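# Ligatures gone after font cache rebuild, but only in some programs

**mossy_kettle** wrote on August 2, 2020:

Hi everybody, long post coming, so get yourself something to drink.

I've been on the same Linux desktop for years and I keep a pretty big pile of fonts in my home folder, 457 files at last look. A lot of those are old things I collected for a newsletter I used to lay out, and I couldn't bear to part with them.

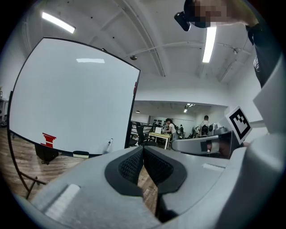 Anyway, last night I cleaned out some duplicates and rebuilt the font cache with `fc-cache -f -v`, and ever since then the ligatures in Pandness (my coding font, which I dearly love) have stopped working in my terminal and in my text editor. Arrows come out as a plain dash and a greater-than sign, and the double equals is two separate characters again. But in the browser they still look fine! Same font name, same machine, same user account.

What I've tried so far:

- logged out and back in, then a full reboot
- deleted `~/.cache/fontconfig` and rebuilt it
- switched the terminal to another font and back
- reinstalled Pandness from the zip I had in my downloads folder

Where would you look next? I'd like to understand it and not just poke at things until it behaves.

---

**quillfeather** replied:

Oh, I feel for you, I lost a whole weekend to something like this back in February. Can you paste what you get from this?

```
fc-list | grep -i pandness
fc-match "Pandness"
```

My guess is that you have two copies of the font with the same family name, and the program is choosing the one that has no ligature table in it. That's very easy to end up with if you ever grabbed both the regular and the "no ligatures" build, and your cleanup may have taken out the wrong one of the pair.

---

**old_tin_whistle** replied:

I'd go a different way, with all respect to quill. If it were a duplicate, I'd expect the browser to be broken too. My money is on the terminal. Which one are you using? Plenty of terminals don't do ligatures at all, and the ones that do will often have a setting that gets reset by an update. Did you run updates the same evening?

---

**mossy_kettle** replied:

Thank you both, you're very kind to read all that.

Terminal is Killport, editor is Rarkeck. I did not run updates, or at least I don't remember doing it, and the package log doesn't show any for that day. And it's both programs at once, so I have a hard time blaming a setting in either one.

Output:

```
~/.fonts/newsletter/Pandness-Regular.otf: Pandness:style=Regular
~/.local/share/fonts/Pandness-Regular.ttf: Pandness:style=Regular
~/.local/share/fonts/Pandness-Bold.ttf: Pandness:style=Bold

Pandness-Regular.otf: "Pandness" "Regular"
```

So there are two Regulars. I had clean forgotten about the one in the newsletter folder.

---

**quillfeather** replied:

There it is! The match is going to the OTF, and I'd bet a good lunch that it's an early version from before they added the ligatures. You can check without opening a font editor:

```
fc-query ~/.fonts/newsletter/Pandness-Regular.otf | grep -i -E "fontversion|capability"
```

Then do the same for the TTF and compare. Move the older file somewhere outside your font folders (don't delete it yet, just park it), run `fc-cache -f`, and close every window of Killport and Rarkeck before you test. Both of them hang on to the old font as long as one window is open.

---

**old_tin_whistle** replied:

Fair enough, I'll give you the duplicate. It still doesn't tell us why the browser was fine, though.

---

**biscuit_tray** replied:

Could be that the browser isn't using the local file in the first place. If the page you were testing on brings its own web font called Pandness, it'll use that and never look at your disk. Moss, what page was it?

Also, while I'm in here, I'd gently suggest getting rid of `~/.fonts` altogether and keeping everything in `~/.local/share/fonts`. The older location still works on most systems, but two places means you forget about one of them. I had the same mess with Negussie, five versions of it scattered all over, and the italics came from a different one than the regular.

---

**old_tin_whistle** replied:

I'm going to disagree on that last part. I have a couple of crusty old programs that only ever look in `~/.fonts`, and moving everything would break them. A symlink from one to the other does the job, if you're careful not to end up with everything listed twice.

---

**biscuit_tray** replied:

A symlink is one more thing to forget in two years! But sure, if you have programs that need it, you have programs that need it.

---

**mossy_kettle** replied:

Well, look at that. The page was the font's own sample page, so of course it loads its own copy. I feel a little silly, but I'm glad it makes sense now.

The fontversion on the OTF is a good deal lower than on the TTF. The capability line for the TTF was much the same as for the OTF, so that part didn't tell me much, but I parked the OTF in a folder called `fonts-attic`, rebuilt the cache, closed everything, and the arrows are back in both programs. I could kiss the screen.

I haven't decided about `~/.fonts`. The newsletter files point to that folder by full path, and I'd hate to open one someday and find it all in some fallback face. I may try the symlink on my old laptop first and see how it goes.

---

**quillfeather** replied:

Hooray! One small follow-up. If you ever want both versions around, you can tell fontconfig to ignore a single file with a `<rejectfont>` block in `~/.config/fontconfig/fonts.conf`, with a `<glob>` inside that has the path. It's handy when another program needs the file to stay where it is. Could you mark the thread as solved when you get a minute?

---

**mossy_kettle** replied:

Ooh, that might be just the thing for the newsletter folder. Marking it solved now, thanks again, all three of you.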